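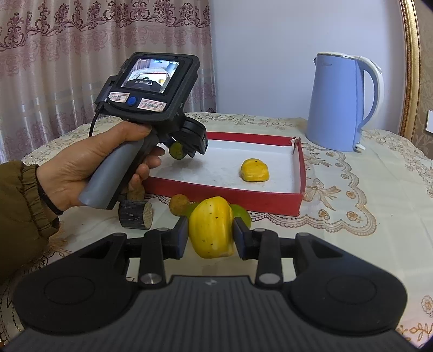
One member asked whether the December 2025 minutes had been sent to everyone, as hers had not arrived. The secretary will resend them. They were then accepted without changes.

Larent Street Community Garden
General meeting, February

Apologies: 3 received.

Water
The bill for the last quarter came to $563, up on the one before. The tap near the Tufa beds drips and the washer needs replacing. Members are asked to water before 9 am and to turn the timer back to zero when they leave. Moved that the bill be paid. Carried.

Plots
There are 17 names on the waiting list. Two plots on the back fence have not been worked since spring and letters will go to the holders. If there is no answer by the next meeting, the plots will be offered to the top of the list.
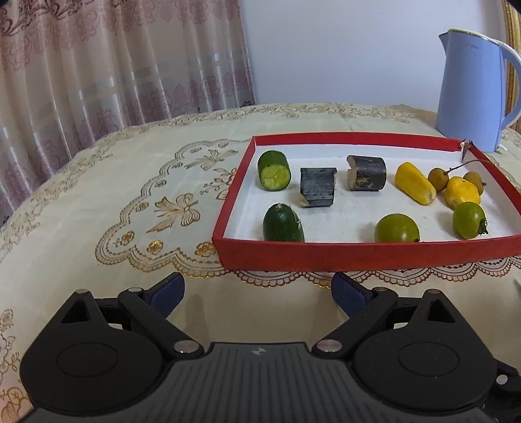

Another member felt a letter was a bit hard on people who might be away or unwell, and asked for a phone call first. Agreed.

Compost
Bay 2 is full and should be left alone. No citrus or onion in the worm farm, please. A quote from Kindo for new bay fronts was tabled and held over until we have a second one.

Shared lunch
To go ahead after the next working bee. Some 15 people are expected. Bring a plate and your own cup.

Other business
The shed padlock code has changed. Ask at the gate.

Meeting closed 11.40 am.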